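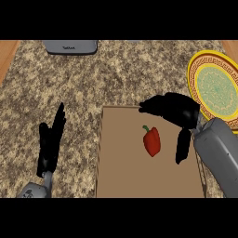
Vasanthi Siddiqui told us that she had given up planning her onward bus before leaving home, as the timetable she found would only show her journeys starting at a stop whose name she did not know. She knew that she would be getting off the train at Kiltcombe. The bus she needed was listed from Kiltcombe Lower Square, and nothing on the page connected the two. She reached her hotel in Rikau by taxi and learned on the second day of her stay that a bus would have taken her to the same street.

Figure 4. Granite countertop with a grey appliance near its top edge. Computer rendering.

Her account contains most of what the remaining interviews returned to, and it is used in this section as a point of reference. The section considers how visitors arriving by long-distance train find, or fail to find, the local transport that would complete their journey. It draws on the interviews, on the printed and online material available to passengers during the study period, and on our own test journeys along the line between Haugen and Rikau. The survey results are treated separately and are mentioned here only where they bear on a point raised in interview.

4.1 Names of stops and stations

The railway station at Kiltcombe is served by buses from two stopping places. One is in the station forecourt and is called Kiltcombe Station on the bus operator's maps. The other, Kiltcombe Lower Square, is reached by a flight of steps from the far platform and is used by the services that continue into the upper valley. Local residents refer to both as "the station". Visitors who ask for directions are therefore often given an answer that is correct in local use and of little help when standing in front of a departure board.

The railway's own material adds a further difficulty. On the line diagram carried in the trains, Kiltcombe is marked with a bus symbol and the words "for Rikau". The same words appear beside Haugen, from which a slower bus also runs to Rikau by way of the reservoir road. A passenger reading the diagram has no means of telling which of the two is the better place to change. Several of those interviewed had chosen Haugen simply on the grounds that it came first. They were not wrong to do so, and all of them arrived, but they spent a good part of the afternoon on a bus intended mainly for school pupils and for people going to market.

Spelling was a smaller matter than we had expected. Older signs in the valley give Rikau with a double k, and one road sign uses a form that has otherwise fallen out of use. Visitors noticed these variants and were mostly amused by them. The online search tools were less forgiving: the older spelling, typed in exactly as it stands on the sign at Haugen, brought up no results on the operator's site.

4.2 Information carried by third parties

Many visitors had no contact with the bus operator's site before travelling. They relied on travel blogs, hotel pages and general journey planners. Of the planners, Prerari was the one most often named in interview, and its treatment of the valley deserves some attention.

Prerari shows rail services to Kiltcombe correctly and in full. Its bus information is supplied by the operators, and for the valley it includes the forecourt stop only. Lower Square does not appear. A search for a journey to Rikau accordingly produces one of two results, depending on the hour: a rail journey to Kiltcombe followed by a long wait for a forecourt bus, or a rail journey to Haugen followed by the reservoir road. The direct service from Lower Square, which meets most of the daytime trains, is never offered. We do not regard this as a fault in the planner. The stop was missing from the data passed to it, and the planner could not be expected to know of it.

Travel blogs filled part of the gap. The better ones explained the steps from the far platform, and one gave the colour of the shelter. Their weakness is age. A page may carry the date on which it was first written, the date on which it was last altered, both, or neither, and a reader cannot easily tell which of its statements were checked on the later occasion. Gopinath Mathew had followed a page which advised buying a day ticket at the kiosk in the station hall. The kiosk had closed. The rest of the page was accurate, and he said that he would use it again.

Hotel pages were found to be the least dependable source. Most gave driving directions at length and dealt with public transport in a single sentence. Where a bus was mentioned, the stop was usually described by its distance from the hotel, without its name, so that a guest could not ask the driver for it. Two neighbouring hotels in Rikau gave different stops as their nearest, and both were right, as one was describing the outward journey and the other the return.

4.3 Waiting and transfer times

The advertised transfer time between the trains and the Lower Square buses is 6 minutes. This is enough for a passenger who knows the steps and carries little. On our test journeys it was tight with a suitcase, and it could not be met by the step-free route, which leaves the station by the main entrance and passes under the line at the road bridge. The step-free route is not shown on any map at the station. It is described in a leaflet available on request from the ticket office, which is closed on Saturday afternoons, when the greatest number of visitors arrive.

Drivers at Lower Square wait for a late train where they can. This practice is well known in the valley and is highly valued by those who depend on it, yet it appears in no published material. Its effect on visitors is uneven. Those who had been told of it walked down the steps without hurry and found the bus still standing. Those who had not been told looked at the clock, assumed that the bus had gone, and went to the taxi rank. In two interviews the passenger had seen the bus leave from the window of the taxi.

We asked whether a guaranteed connection would have altered the choice made. The replies were cautious. Visitors placed more weight on being able to see the bus from the platform than on any written promise, and several said that a sign with the words "bus waits for train" would have been enough. It may be noted that such a sign stood at Haugen for some years and was taken down when the platform was rebuilt.

4.4 Fares and tickets

A through ticket from the main line to Rikau exists and can be bought at any staffed station. It is valid on the Lower Square buses and on the reservoir road, and it costs less than the two parts bought separately. Awareness of it was low. Among the 80 visitors who completed the survey, only 4 had travelled on a through ticket, and each of them had been offered it by a member of staff without asking.

The ticket machines do not sell it. A passenger who enters Rikau as a destination is told that no such station exists, which is true, and is returned to the first screen. A passenger who enters Kiltcombe is sold a ticket to Kiltcombe. At neither point is the bus mentioned. We raised this with the railway during the study and were informed that the machines hold rail destinations only, and that a change would need the agreement of all the operators whose buses call at stations on the network. A narrower change, in which the machine would simply advise the passenger to enquire at the ticket office, was described to us as possible.

On the buses themselves the through ticket was accepted without difficulty on every test journey. Drivers recognised it at once. One remarked that he saw it more often in the hands of residents returning from the city than in those of visitors, a remark in keeping with the survey.

4.5 Limits of the material

The interviews were held with people who had completed their journey. Those who were put off by the difficulties set out above, and who drove or went elsewhere, are absent from the material, and their number cannot be estimated from it. The test journeys were made in April, outside the walking season, and on days when the trains ran close to time. Conditions in high summer are likely to be harder, particularly at Lower Square, where the shelter is small and the queue forms along the foot of the steps.

It should also be borne in mind that the Haugen bus was being reviewed by the operator while the study was in progress. A revised timetable has been proposed under which the reservoir road would be served on request only. Should it be adopted, the words "for Rikau" on the line diagram would need to be removed from Haugen, and the comparison made in 4.1 would no longer apply.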